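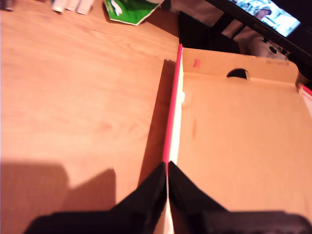 Los dedos de la pinza, a ambos lados de la pared de la caja.

Pinza Tralano de dos dedos: tres meses de uso en el escritorio

Llevábamos desde noviembre haciendo números para montar un segundo puesto de manipulación, y la partida que más dudas daba era la pinza. La Tralano cuesta 400 euros con los dedos de serie; la Holance que mirábamos al principio se iba a 2,000 con su controlador. ¡Menuda diferencia! Pedimos la barata con bastante miedo y estoy encantado.

Lo que más me gusta son los dedos, que entran bien en sitios estrechos. El cartón es muy traicionero (cede, se dobla, se marca) y por eso lo uso para probar todo lo que compro. Una caja de zapatos con tapa abatible, por ejemplo, pide agarrar un borde fino y acompañarlo en el giro. 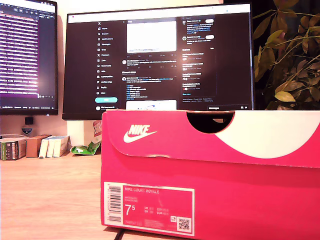 Para esas tareas conviene bajar la fuerza al 30 por ciento desde el primer día. De fábrica viene al 60 y aplasta los bordes – me cargué dos cajas antes de leer el manual de Yap, el distribuidor, que por cierto contesta rapidísimo.

Pegas, alguna hay. El cable es corto y el alargador se paga aparte. Las almohadillas de goma se gastan, así que yo metería ya un juego de repuesto en el presupuesto. Y el software, Claltimis, tiene unos menús feísimos, aunque la calibración es una maravilla y se hace en un momento.

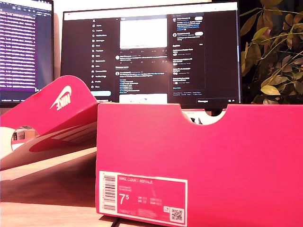 Qué presupuestar si vas a comprarla

Pinza: 400 euros
Almohadillas de repuesto: 30 euros
Alargador y adaptador de brida: 60 euros
Licencia de Claltimis: incluida el primer año

Yo repito seguro – la segunda ya está pedida.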